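2019-07-08

Two hours on the rover this morning and I'm so pleased I have to write it down before I forget the numbers. The left rear wheel has been dragging ever since March, and I'd blamed the motor the whole time. Wrong! It was the coupling. Milagros Agbayani held the chassis while I got the old one off, and the set screw had chewed a groove right into the shaft. Filed it flat, put on the new Stekton coupling, thread lock, done. All four wheels spin freely now — such a nice quiet sound.

Then I cleaned the battery contacts, redid the strain relief on the Pureck cable (8 zip ties, too many, I know) and charged the pack to full.

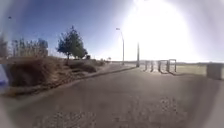

The obstacle detector is next, and it's the part I've been looking forward to. Exposure is still set for the workshop, so I want to bring it down a good bit. With the sun sitting up on the right, the glare eats the top of the thicker pole and spreads haze over the barrier, and those partly see-through posts are exactly what I need it to pick out. The curb on the left is fine. I'll try 700 for the shutter value first and see. Also order a spare coupling!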